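The boarding house in Selska charged by the week, and she paid for three. Her room was number 20, on the side facing the rail yard. The coal train to Rurkau went by before light and shook the window.

She had come to sell her aunt's house. The buyer wanted the deed, and the deed had the wrong year on it. The clerk at Akska told her to come back in November.
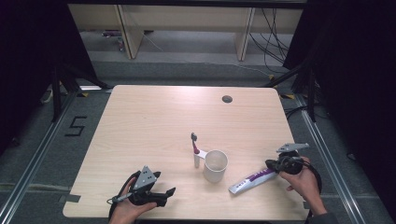
*Toothbrush, cup, toothpaste.*

She went back in November. It was a different clerk. He read both pages, stamped the second one and asked for 70 in cash. She had 50. He said he would hold the paper until four.
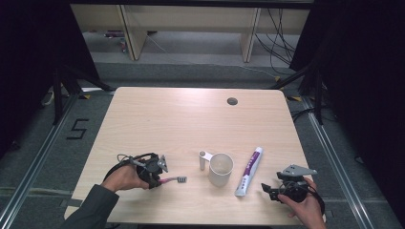
The bank was closed for lunch, so she walked to the house instead. The key still worked. Her aunt had never owned much, and the cousins had taken most of that. What they had left in the bathroom was a white cup and a toothbrush with a pink handle. She put them in her coat pocket. Then she sat on the stairs until the bank opened.

At ten to four she paid the clerk. He gave her the deed and a receipt, and she asked him which bus went to the station.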